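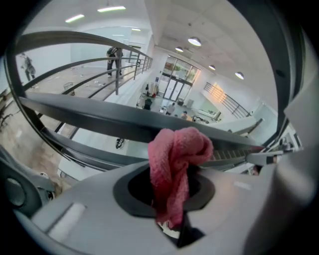
Séance 2 — Entretien des mains courantes

Imprimer
Envoyer par e-mail

On lit partout qu'une rampe se nettoie « d'un simple coup de chiffon ». J'en doute. Le manuel Venckus recommande la serviette éponge ; Azadeh Rahimi la déconseille sur le bois abîmé, où les boucles s'accrochent. Aucun des deux ne donne d'essai comparatif. 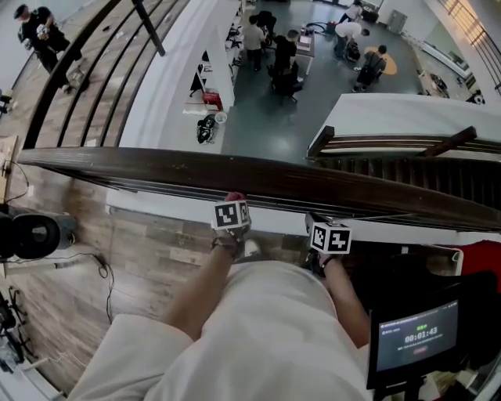
Reste la question du dessous, que les fiches de poste oublient presque toujours. À Trostilness, 17 relevés ont été faits en octobre, tous sur le dessus de la rampe — difficile d'en tirer une règle.

À lire : Yau, chap. 2. Relever ce qui est mesuré et ce qui est seulement affirmé.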